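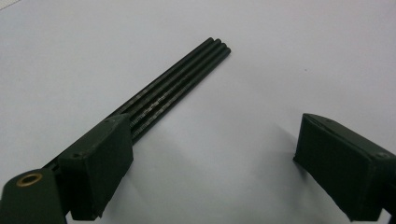
Photo: Plondix test bench

Plondix Handling Group
Minutes of the equipment review meeting, August
Subject: Revetti hand-held gripper kit, trial unit supplied by Drusadar
Start: 10:15 a.m.

Present: handling group, bench staff, purchasing. Drusadar joined by phone for items 3 and 4. Apologies received from the software group, which sent written comments.

1. Minutes of the previous meeting

Accepted with one correction. Under "Horgan quote," the price given was for the gripper without the recording service. The corrected line will go into the shared folder.

Actions from last time: the white tabletop for the bench is in place. The spare finger pads have been received and labeled. The request for a second charger is still open with Drusadar.

2. Bench trial, thin rods

The trial followed the plan agreed in July. The operator holds the gripper by hand, brings the fingers over the rods, closes on one rod, lifts it and sets it down clear of the rest. Each attempt is recorded through the camera on the tool and logged by the operator on the paper sheet.

200 attempts were logged. The results by starting layout are in the trial sheet and are not repeated here. Points raised in discussion:

Picking a rod that already lies apart from the others gave little trouble. Most of the failed attempts were on rods lying side by side and touching. The usual fault was that the pad came down on top of the bundle and the neighboring rods moved with the one wanted.

The finger pads are boxy and their lower rims are thick compared with the rods. Bench staff asked whether a narrower tip is sold for this kit. Purchasing could not find one in the parts list. Raised with Drusadar under item 3.

Operators differed in the angle at which they brought the tool in. The group agreed that the instruction sheet should state an approach angle before any more attempts are logged. Results already logged will be kept and marked "angle not set."

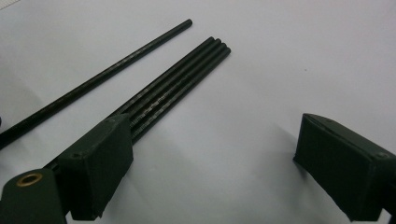
Fig. 2. Rod layout on the bench, single rod to the left of the bundle.

The software group commented in writing that thin black rods on a white table are an easy case for finding edges and a hard case for telling one rod from the next once they touch. They asked for a further set on a gray mat. Agreed, but after the angle has been fixed, so that two things do not change at once.

A question was asked about shadows from the tool and the hand. These fall across the working area in many of the recordings. The software group does not want the lighting changed, as the same shadows will be present in normal use. Bench staff would prefer a second lamp for their own comfort. Left as it is for now.

3. Hardware

Drusadar joined the call.

Pads. Drusadar confirmed that the pads are held by screws and can be changed by the user. No narrow tip is offered as standard. Revetti can supply drawings of the pad mounting so that Plondix can make its own. The drawings are covered by the existing trial agreement and carry no extra charge. Plondix would have to accept that recordings made with its own tips fall outside the support terms. Purchasing asked for this in writing.

Wear. Bench staff reported some roughness along the lower edges of the pads and asked whether this affects grip on small parts. Drusadar advised lightly sanding the rim and avoiding the inner face. The service interval for the pads is given in the manual as 1,000 closures. It was asked whether a closure on an empty gap counts toward this. Drusadar did not know and will check with Revetti.

Hand load. Operators found the tool acceptable for short sessions. Complaints of wrist fatigue came from the longer sessions. A break has been added to the session plan. Drusadar mentioned a support strap, price to follow.

4. Recording service

The service offered with the kit covers upload, a check of each recording for dropped images, and return of the data in the format named in the order. Drusadar stated that files are normally returned in 3 working days. During the trial, one batch took longer. Drusadar put this down to a naming error at our end. Bench staff do not agree and will send the upload log.

The group asked whether failed attempts are removed by the service. They are kept by default and removed on request. The group wants them kept.

Drusadar left the call.

5. Comparison with Horgan

The Horgan unit has a slimmer finger and, on paper, suits thin rods better. Against this, the pads cannot be changed by the user, and the recording service is priced per hour of footage. Purchasing considers the Revetti kit cheaper for the planned volume, provided that homemade tips do not lead to repeat work. The software group has no preference as long as the camera position is the same on every tool.

No decision was taken. The group agreed to extend the Revetti trial by 2 weeks on the current terms and to ask Horgan for a loan unit in the same period.

6. Actions

Bench staff: add approach angle to the instruction sheet and send it out for comment.
Bench staff: send upload log for the delayed batch to Drusadar.
Handling group: draft a narrow tip from the Revetti drawings once received.
Purchasing: obtain support terms for user-made tips in writing. Chase the charger.
Purchasing: request a loan unit from Horgan.
Software group: specify the gray mat (size, finish).
Drusadar: answer on closure count, strap price, drawings.

7. Any other business

The bench drawer with the spare pads is to be kept closed during sessions. The trial sheet needs a column for the pad set in use.

Meeting closed at 11:40 a.m. Next meeting in September, same room, time to be confirmed by purchasing.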